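Last updated: 24 April 2023

I moved into the upstairs flat in Prundmont with white walls and a promise to myself that they'd stay white. I lasted six weeks! Then I found a roll of old Sawatzky paper in a closing-down sale — loud, loopy, completely impractical — and the hallway was done for. 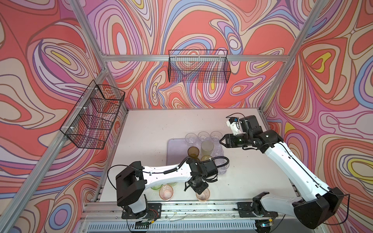
Fernanda Vilela told me to do the ceiling too, and to stop asking permission from people who only own beige. So I did (with a borrowed ladder and a very stiff neck), and by June I was on to the bathroom. Pattern does funny things to a small room. Mine feels bigger now, or maybe I just spend longer in it.

My one bit of advice is to buy an extra roll. I'm still 19 inches short behind the door, and Sawatzky dropped the print years ago.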